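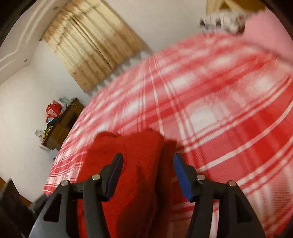
UNIT 3: SCREENING AND DIAGNOSIS

Chapter 20
Reading a Screening Result

A screening test sorts people into two groups: those who need a closer look and those who do not. It does not name a disease. In this chapter you will learn how labs choose a cutoff value – the point at which a result is called positive – and what happens when it moves up or down.

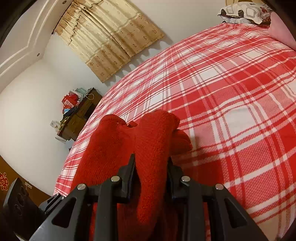 20.1 Sensitivity

A test with a sensitivity of 90 percent finds 90 of every 100 people who have the disease. The other ten get a false negative. Practice problems begin on page 362.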